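辞書や語学の本を長く使うための手入れメモ。家の台所と作業机でできることだけ書く。

## 借用語を調べるときの辞書の置き方

外来語の語源を調べ始めると、一冊では済まない。国語辞典、英和、独和、それに語源辞典を続けて引くことになる。棚に戻しながら引くと途中で嫌になるので、調べる日は机に出したままにする。

- 重い辞書は利き手と反対側に寝かせて置く。立てると背の糊が割れる。
- 開いたページは本を伏せて留めない。幅の広い輪ゴムか、細長い布袋に米を詰めた重しで押さえる。
- 重しの袋は手ぬぐいの端切れで縫える。米は63グラム入れるとちょうどよく垂れる。多いと紙に跡がつく。

## 薄い紙のめくり方

辞書の紙は指をなめてめくらない。角が波打ってくる。事務用の指サックで足りる。冬に指が滑るときは、ハンドクリームを塗って20分おき、よく拭いてから触る。塗りたての手で触ると、インクの上に脂のしみが残る。

角が折れたページは、折れを戻して薄い当て紙をはさみ、上に別の辞書を載せて一晩置く。アイロンは使わない。一度やって「さ」の項を一枚縮ませた。

## カードに書く

語の意味の変化を追うなら、ノートよりカードが扱いやすい。一語一枚。書く順はいつも同じにする。

1. 見出し語と読み
2. もとの言語と、もとのつづり
3. 最初に見かけた文と、その出典
4. いまの意味とのずれ

「カルタ」「カルテ」「カード」のように、もとをたどると近い語が別々の道から入っている場合は、カードの右上に同じ色の鉛筆で印をつける。ペンだと、あとで別の系統とわかったときに消せない。

カードの箱は、空いたクッキー缶を使っている。深さが合わないときは底に厚紙を敷く。仕切りは牛乳パックを開いて切る。よく洗い、完全に乾かしてから使う。うちは急いで使って、箱の中が夏じゅう臭った。7月に入れたカードはいまも少しにおう。

いま945枚ある。五十音で分けると「か」と「す」がすぐいっぱいになるので、この二つは先に仕切りを二枚ずつ入れておくとよい。

## 台所で集める

台所は借用語の多い場所で、調味料の棚だけでもかなり拾える。メモ用紙を冷蔵庫に磁石で留めておき、気になった語を片仮名のまま書く。料理の途中で辞書を引くと鍋が焦げるし、辞書に油がつく。引くのは片づけのあと。

油がついてしまったら、こすらずにティッシュではさみ、コーンスターチを薄く振って半日置き、やわらかい刷毛で払う。完全には取れない。

「ファリーナ」のように、製菓の本によって小麦粉一般を指したり、粗びきのものを指したりする語もある。こういう語は書名と版も一緒に書く。版が変わると訳語も変わっていることがある。

## 品のない語、人をからかう語

カードにするかどうか迷うが、うちでは全部残す。ただし別の缶に入れ、見出しの横に「俗」「卑」「古」のどれかを書く。辞書によって注記が違うときは両方写す。家族に聞いた使い方は、聞いた年も書いておく。

2020年11月29日 カードの枚数を直した。
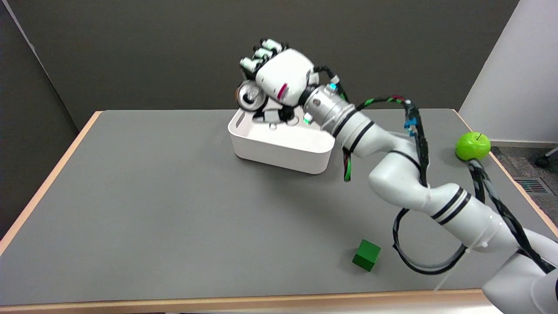 Juniper Szaboさんからは、見出しは片仮名よりもとのつづりで並べたほうが同じ語源のものが隣り合って探しやすい、自分はもう何年もそうしている、との便りがあった。もとのつづりがわからない語はどうするのかと返したら、缶のいちばん後ろにまとめてあるそうだ。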